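Hodstead cell 4: setup and upkeep notes
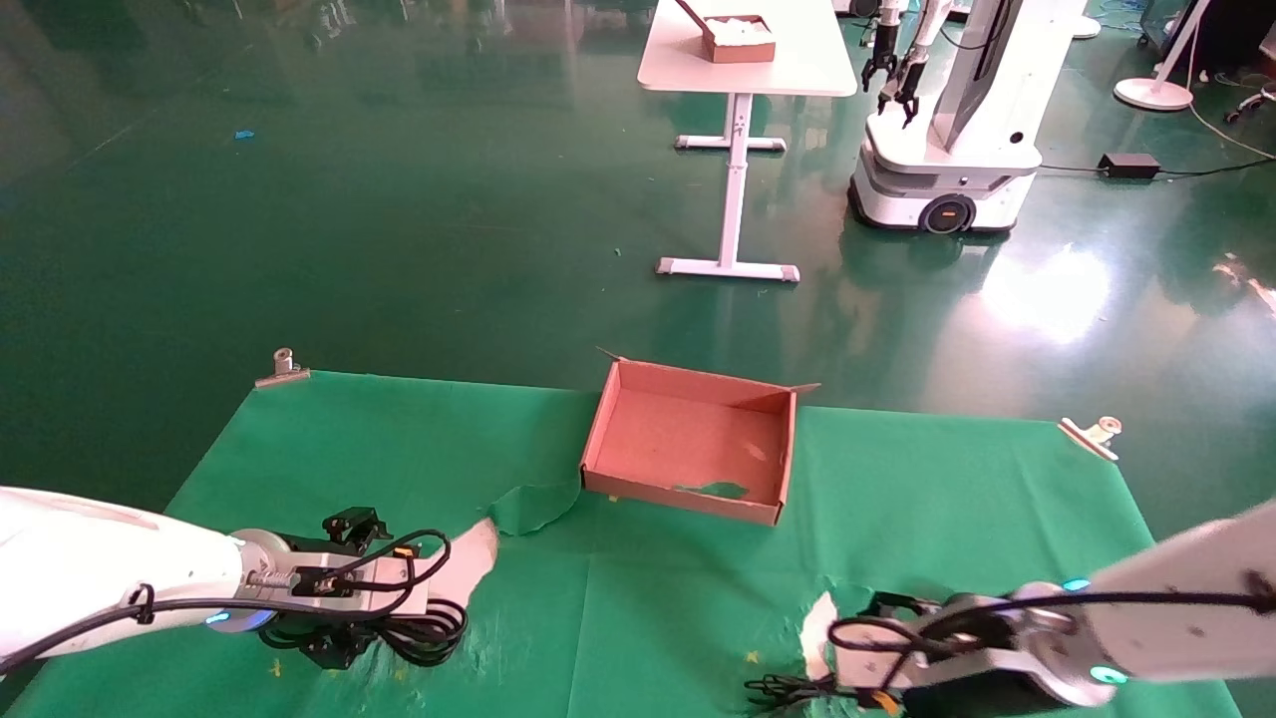
Cell 4 with the cloth clipped at the two far corners and the open box at the back.

This README covers the two-arm cell used for the box tasks in the Hodstead set. It goes with the recordings and is also the sheet we work from when the cell is set up again. Maintained by Sharada Rajan, Rirbridge. Last revised Nov 21, 2018.

Contents of the release

The set holds 2,448 recordings in 189 sessions. Each session folder has the head camera video, joint positions for both arms, gripper opening, and a plain text log. The log names the operator by initials and lists any stop or fault. Sessions with a fault are kept and marked "F" in the index.

Work surface

Spread the green cloth over the surface and pull it toward the back until it lies flat. Fix the far corners with the metal clips, one at the back left and one at the back right. The near edge is left free. The cloth does ride up when a gripper catches it, and once there is a fold in front of the box the session should be paused and the cloth pulled straight. Folds off to the side can wait until the next reset.

Place the box near the center of the back edge, open side up. Swap it when the walls go soft. The used ones go in the Tristier bin and not in general waste.

Arms and grippers

Power up the left arm first, then the right. Wait for the ring light at the left wrist to come on before enabling the grippers. If it stays dark, reseat the connector at the wrist and restart that arm only. Do not restart both, as the controller then loses the saved home position and you will have to run the full calibration.

The gripper cables run outside the housing and are wrapped around the gripper body. Check them at the start of each session with the fingers fully open and again fully closed. They need enough slack to turn the wrist through its whole range. The left cable was replaced in June after it wore through at the second bend, and everything recorded before that has slightly noisy gripper readings on the left side.

Finger pads are the Vitale type. Wipe them with a dry cloth and change them every 9 sessions, both sides together. Thin white material slips out of worn pads long before cardboard does, so test with that.

Calibration

Run home.sh, then touch.sh. The second script takes about four minutes and asks for each fingertip at each clip. Write the result in the session log even if it passes.

Known problems

Overhead light reflects off the floor behind the cell and the camera exposure shifts when the head tilts up. Keep the tilt fixed during a session.

The index lists two sessions with no end time. The video is complete in both.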